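Cornarton workroom, monthly check of tables and surfaces
April. Filled in by Svend Eyvindsson, Saturday morning

1. Table top, surface
OK. I went over it with the flat hand in both directions and found no splinters. One shallow scratch near the window end, 4 cm long, same as last month. It does not catch a cloth.

2. Table top, edges and corners
Comment. The back edge is a little rough. I sanded it lightly, but it needs oil again. Please do not put paper work there until Tuesday.

3. Legs and screws
OK. All tightened. One screw turned a quarter round before it was firm, so I will look at it again in the next check.

4. Top clear of loose things (cups, knives, tape, glue)
Comment. The wood grain runs left to right, and wiping should follow it.
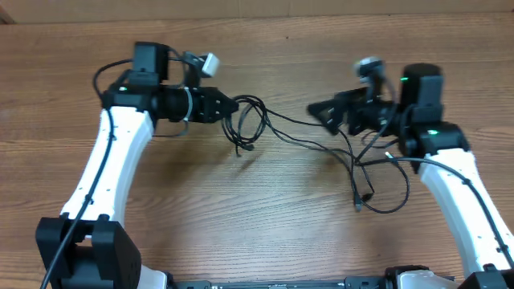

Birthe Oddsson would like it written down that the oil must dry for a full night, and that the last time the table was used too early and two folders got stains. She also asks for a sign on the door when it is done. I agree with both and have added it to point 6.

5. Cables near the table
Comment. Keep them away from the walking side. The extension cord by the door is worn at the plug. Taken out, new one ordered from Venckus.

6. Cleaning and oil
Not done. We have one can left, 500 ml, enough for this table only. Oil in the evening, sign on the door, no use before next morning.

7. Floor under and beside the table
OK. Swept. The mat has a corner that lifts, I fixed it with tape for now.

Next check: Halfdan Bech. Key is in box 25.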